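Cours 4 - Ranger, trier, stocker : petite économie du ménage
Notes de séance, 24 mai 2018

Bon, je reprends là où on s'était arrêtés : le stock domestique. Je vous avais demandé de lire le cas Declercq (10 pages, ce n'est pas la mer à boire !) et je vois que certains ont calé sur la notion de stock dormant. C'est tout bête : ce qu'on garde chez soi sans s'en servir, mais qui occupe des mètres carrés qu'on paie tous les mois.

Prenez un loyer de 2 000 euros pour un grand appartement. Si les placards et le cellier prennent 30 % de la surface, je vous laisse faire le calcul - moi, la première fois, ça m'a fait un choc. 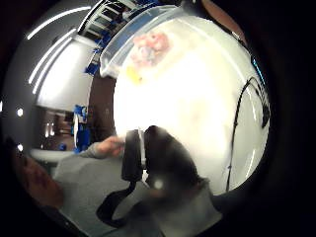

Deuxième notion, le coût de recherche. Dans l'enquête Paken, les ménages déclaraient posséder jusqu'à 3 000 objets, et rachetaient souvent ce qu'ils avaient déjà, faute de remettre la main dessus. J'adore cet exemple, il retombe presque chaque année à l'examen (vous voilà prévenus).

Attention à ne pas confondre avec le coût de tri, qu'on verra avec Nestel en novembre. Allden mélange les deux dans son chapitre 2, ne le suivez pas là-dessus.

Pour la prochaine fois : relire Declercq, et m'apporter une estimation du stock dormant chez vous, une page maximum.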